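Notebook, toy kitchen cell, July 2019
Gripper does not open after a stop

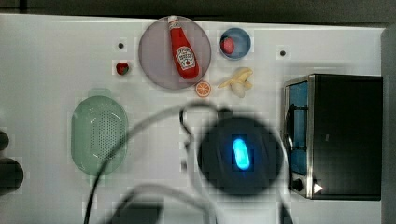 Why does the gripper stay closed after a protective stop?
The stop cuts the motion program, but the gripper keeps its last command. If the last command was "close", it holds until somebody sends a new one, and the restart script did not send one.

I write down how we found this, so that Setareh and Mekdes do not need to repeat the work.

The fault came at episode 178 of the Murora task set. The arm went down to the ketchup bottle, closed, lifted a little and then stopped with a force limit message. I pressed reset. The arm went back to home with the bottle still in the fingers, and at home height it swung over the table much faster than I like. The bottle struck the edge of the toaster oven and fell on the floor. No person was near. My hand was on the stop button but I was too slow to use it.

First idea (mine, wrong): cable. The loop at the gripper has been pulled before, in January, and Ju-won thought the same. We wiggled the cable by hand at the connector with the power on and the log running. 46 minutes, no lost packet. Connector screws were tight. I leave the cable as it is.

Second idea: force limit too low. The log shows the limit was reached when the fingers pushed the bottle down on the plate, so the grasp height was wrong for an object that lies on the rim. This explains the stop. It does not explain the holding or the fast return.

Third: the restart script. Mehrangiz Tabrizi read it with me line by line. After reset it calls "home" with the default speed, and the default speed is from the old Hájek setup, where the table had nothing on it. Also there is no gripper command before "home". So both problems are in the same 7 lines, and they were there from the beginning.

We repeated the fault on purpose with the strawberry from the blue bowl. Same result: stop, reset, arm goes home with the fruit.

What we changed
Reset now waits for a key press. Operator looks at the table first.
Gripper asks: hold or release. No default answer.
Return to home is at slow speed and goes straight up before it goes sideways.
Grasp height for objects on the plate is raised. Value is in the config, with my initials.

After the change I made four stops by hand, two with the bottle and two with the banana. The arm waited each time. One time I answered "release" too high and the banana dropped on the table, so please lower the arm by jog before you release.

Still open
Log counter shows 1,031 entries for the gripper and I expected fewer. Maybe it writes each command twice. Mekdes will look.
Fuminis has the same script in their cell, I think. I wrote to Mehrangiz Ghasemi, no answer yet.
The toaster oven door is a bit loose after the hit. Do not use it for the open/close task until it is glued.
Episode 178 is marked bad. Do not delete the file, I want to keep the force curve.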